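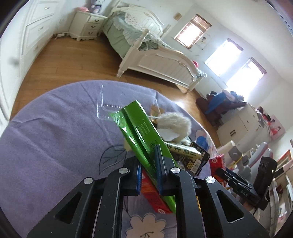

Transferring exam credits between centres as a private adult candidate

Posted by murkholm_resit, 2018-10-21

I left school without certificates and am now sitting secondary level subjects as a private candidate. I passed two at the Plarkevach centre in July. I have since moved and want to take the rest at Hultemen, which is nearer. The Hultemen form asks for a "previous candidate number" and a "centre code". My results slip shows 3646 and 281 but does not say which is which. Do the earlier passes carry over, or do I have to register as a new candidate and start again?

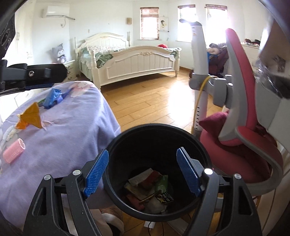

rondonuwu_evening
Passes carry over. They belong to the candidate and the centre has no say in it. On slips of that layout the longer number is the candidate number and the three-figure one is the centre code. Enter both exactly as printed, with no leading zeros. If you leave the box blank you will be set up as a new candidate, and the two records then have to be merged by hand. Mine took around 539 days – I was not allowed to apply for a course in the meantime.

Check the syllabus version too. A pass under the old version still counts towards the full certificate, but coursework marks without a final paper do not move with you.

plain_ledger
Just ring them. I did mine at Hultemen and they sorted it at the desk.

late_algebra
The answer from rondonuwu_evening matches what I was told, with one addition. The name on the new form must be the same as on the old slip. If yours has changed, send a certified copy of the document showing the change along with the form – a plain photocopy was returned to me. Keep the original slip as well, as Hultemen asked for it again before issuing the final certificate.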